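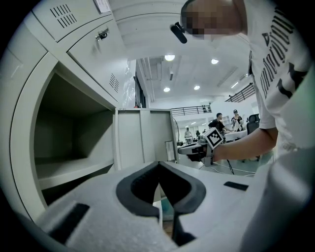 Why does the tracked gripper pose jump when the hand gets close to a metal door?

The usual cause is that the marker cube turns edge-on to the camera and the solver flips between two poses that fit the corners about equally well. Glare on bare sheet metal makes it worse.

Workshop tips for pose tracking, Utance tooling page

Lock exposure before you start. Auto exposure hunts when a door swings past the lens. We run 4 ms and add light if the corners look soft.

Keep two cube faces in view. With one face, reject any solution that rotates more than 21 degrees between frames.

Calibrate the wide lens with a fisheye model. The pinhole model in older Lultatov builds fits the middle and drifts badly at the sides.

Check clock offset on every restart. Clap the fingers shut 3 times and line up the width signal with the video. Some 200 ms of lag is common over a USB hub.

Treat a door as a hinge in the planner. Bremix accepts an axis and a radius; free-space waypoints pull the handle off its arc.

Don't smooth before you segment. The Uchida filter hides the moment of contact. Cut first, then filter each piece.

Save the calibration file next to the log. Old logs without one go in the September folder.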